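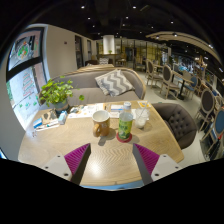 Ticket 215: Oval table by the gray sofa, top goes tacky every afternoon

Status: Pending customer
Opened by: Elville front of house
Assigned to: Kander furniture support
Product: Oval table, pale oak finish
Priority: Low (we picked High, the form changed its mind)

Description of problem

The top of this table is sticky. Not disastrously, but you put a mug down and when you pick it up again there's a small kiss of resistance. Paper is worse. We have peeled up menus, receipts and one customer's crossword, and he was fond of the crossword.

It's fine when we open. By 3 in the afternoon it has started, and by closing you could hang the table on the wall using its own top. The rest of our tables are the same finish from the same delivery and behave like furniture.

What we have tried so far: wiping it, wiping it again, blaming the syrup.

Reply from Kander support

Thank you for contacting us. Please confirm which cleaning product is used on the table and how often. Please also confirm whether the table is in direct sunlight or next to a heater, and list what usually stands on it.

Reply from Elville

Protton surface spray, the 300 ml bottle, after every party. No heater. No direct sun, the lighting is all ceiling spots, one of which shines right on the top and makes it look much cleaner than it is.

As for what stands on it, how long have you got? It's the sofa table, so people move in. On an ordinary afternoon it holds a mug, a bottle of something with a green label, a glass with a straw in it, papers in drifts, the plant (ours), and whatever was at the bottom of somebody's bag. There is a red coaster. It gets used for one drink at a time and the rest take their chances.

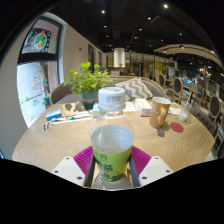 and that includes the medicine cabinet people seem to carry now. Boxes, blister packs, little packets. I mention it only because you asked for a list, and because every one of those things has to be lifted before we can wipe, so I suspect that what really gets wiped is the space between them.

Reply from Kander support

Thank you. Residue from spray cleaners is the most common cause of this. Please try the following:

Step 1. Clear the table completely, plant included.
Step 2. Wash the top with lukewarm water and a drop of dish soap. Go with the grain.
Step 3. Rinse with a clean damp cloth and dry straight away.
Step 4. Use no spray for 2 days and let us know the result.

Reply from Elville

Going with the grain is an interesting instruction for a top where the grain zigzags. We went with it as far as it would have us.

Results, first day: clean, dry, smooth. Staff were invited to touch it. Second day: fine until lunch, tacky again by 3, but only in the middle and toward the sofa. The two rounded ends stayed good. So we had a proper look at where people put things, and the middle is where every drink ends up. If you're sunk in that sofa with a pillow behind you, it's the only part you can reach without standing up.
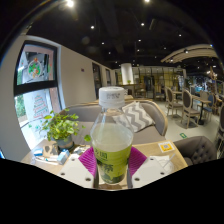
Green-label bottle on the oval table, with the plant to the left and the chevron pillow on the sofa behind.

Whoever takes the tufted armchair reaches for the same patch from the other side. I'm told this is called a pleasant seating arrangement.

Reply from Kander support

This is helpful. If the ends stay dry and the middle does not, the finish may be worn in that area. Worn finish holds on to sugar and cleaner. Please let a few drops of plain water stand on the middle for ten minutes, do the same at one end, and tell us whether they bead or spread.

Reply from Elville

End: beads, very handsome. Middle: spread out flat like a customer on the sofa. We dried both before anyone could put a menu on them.

Also tried, at a colleague's suggestion: moving the plant to the middle so that drinks would have to go elsewhere. Drinks went around the plant. 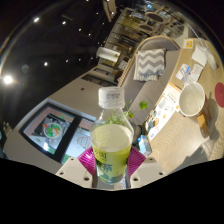

Resolution proposed by Kander

Worn finish on the center section. Please apply the Insaurralde hard wax oil in two thin coats, with a night between them, and keep the table out of use until the second coat has cured. We will send one tin at no charge. Please go back to soap and water for daily cleaning and keep the Protton spray for the counter.

Reply from Elville

Agreed on all points except "out of use." The counter and the menu screen could fall into the street and people would still want that table. We'll do the coats after closing and stand the chairs against it.

Two questions while the ticket is open. Does the oil change the color? It's a very pale table and a dark oval in the middle would look like a target. And do you sell coasters in larger sets? One red one is clearly not carrying the load.

Reply from Kander support

The clear oil deepens the color slightly, so please coat the entire top. Coasters are handled by a different department. We have opened a separate ticket for you.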